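Skisberg Recreation League - Equipment Meeting, February
Chair: Ruth Palomino

1. Minutes of the prior meeting approved without changes.

2. Gym floor. Skalter quoted 9 days for sanding and recoating. Beston has not replied. Work to start on a Wednesday, after the last home game.
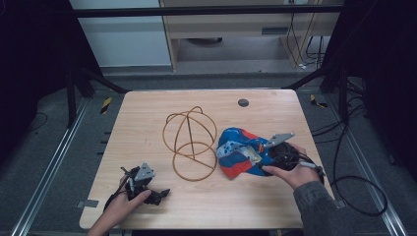

3. Registration stands at 223 players. Court time is short by up to 60 minutes a night - late games move to the Mughal Street gym.

4. Caps. Order of 300 approved. Patch wording to be confirmed before payment. 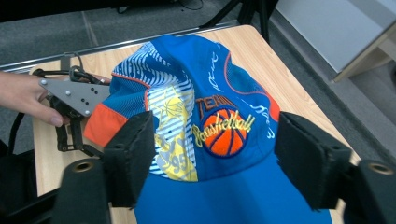

Item 4: blue cap with "TEAM Basketball" patch.

5. Adjourned.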